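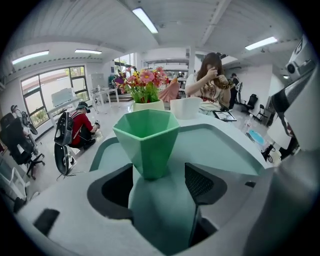 Slip casting is mostly a matter of water leaving clay at a predictable rate, and most of my failures in the past year came from treating that rate as fixed. Plaster absorbs less with every pour. A mold that gives a good wall in 12 minutes on the first cast of the day may want twice that by the fourth. Shape matters as well. On a faceted cup, wide at the rim and tapering toward the base like the mint-green one, the flats meet at angles, and the inside of an angle builds clay faster than the flat beside it. Drain too late and the interior loses its corners.

I started keeping a log in June, after losing most of a batch to rim cracks. Each line has the mold number, pour time, drain time, slip weight and room humidity. Slip weight is the one I had been ignoring. I now weigh a measured pint before every session and correct with water or dry body until it reads right, then let it sit overnight with the lid on. Adding deflocculant at the last minute thins the slip nicely and gives a brittle cast that sticks.

The log has 492 casts in it. Of the 27 that cracked at the rim, all but two were trimmed while the spare was still soft. The fix was to wait until the cast had pulled away from the plaster on its own, then cut with a thin blade held flat to the mold face.

Emiko Shibata, who taught me to make molds, mixes her plaster by weight and soaks it for a couple of minutes before touching it. I used to stir right away and got pinholes. Her molds are also thicker than mine – a good inch and a half at the narrowest point – and they dry slower but give more even casts over a full day.

Next on the bench is a two-part mold for a pouring bowl. The seam will have to run through the spout, and I have not decided whether to cut the notches before or after sealing the first half. If the clay bed stays level I will cut them first.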